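3. Everyday arrangements on a tabletop

3.1 What counts as an arrangement

Anyone who has set out a bathroom shelf or laid biscuits on a plate has made what we call an arrangement: a small group of things placed with some care about how they stand to one another. We find these groups fascinating, and we think they have been badly underrated as a subject. Studies of household order have mostly looked at large storage (closets, garages, kitchen cabinets), where the question is whether a thing can be found again. On a tabletop everything can be found at a glance. What is left is the placing itself, and people turn out to have strong tastes about it!

We separate two families. In a backed arrangement, things stand along the far side of a surface and leave the near part open for work. In a held arrangement, things lie inside a tray, dish or lid, and the walls of the holder give them their direction. The two often share a table, and the same person may be very neat in one and quite relaxed in the other.

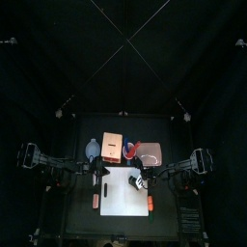 Backed arrangements have a pleasing logic. In the home diaries gathered by Ranasinghe for the Lodari survey, people kept returning to the same idea in different words: the back is for things that wait, the front is for things that are happening. A bottle, a box, a jar can all wait together, even when they have nothing to do with each other. Height matters less than we expected. We had guessed that tall things would drift to the ends of a row, like bookends, and 67 of the diary entries do mention such a rule, but many others put the tall thing wherever a hand would reach it first.

Color gets far more attention in the diaries than size. Pale things were described as "easy to leave out," and dark ones on a dark surface as "half put away already." We love this second phrase. It suggests that a thing can be tidied by contrast alone, without being moved at all, and it explains why several diarists bought a white board or mat for the middle of the table and then found themselves fussing over whatever lay on it.

3.2 Rows inside a holder

Held arrangements ask for a different kind of care. A tray with rounded corners and a raised edge already has a long direction, and nearly everyone follows it. When Obi asked visitors at the Fabbri workshop in December to put small flat blocks into a long tray in any way they liked, the single column down the middle was the favorite by a wide margin. Up to 90 visitors took part on the busiest day, and the column kept appearing, made by children and grandparents alike.

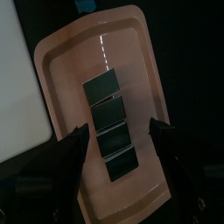 The gaps are where things get interesting. A column can be read as a column long before its gaps are even, and we wanted to know how much looseness people would put up with. We therefore asked a second group to sort 200 printed cards, each showing a row of plain blocks, into "done" and "not done yet." Most people were generous. A gap that was wider at one end than the other was usually accepted if the blocks on both sides still pointed the same general way. One block turned a little more than its neighbors was forgiven at the end of a row and disliked in the middle, where it seemed to spoil the rows on either side of it.

Figure 3. A backed group and a held group set up on the same occasion (two views). See Section 3.1 for the terms.

Several card sorters used their fingers as they judged, running a fingertip along the printed edges as if closing the gaps themselves. Obi noticed this first and began writing it down. Her notes include a retired baker who lined up the cards themselves into a column while explaining why a crooked column was perfectly fine.

3.3 Mixed tables

The two families meet when a tray is put down on a table that already has things along the back. We expected the tray to be treated as one more object in the group. In the diaries it is more often treated as a little table of its own, with its own front and back, and people describe its contents separately. Section 4 takes up this point with the longer interviews.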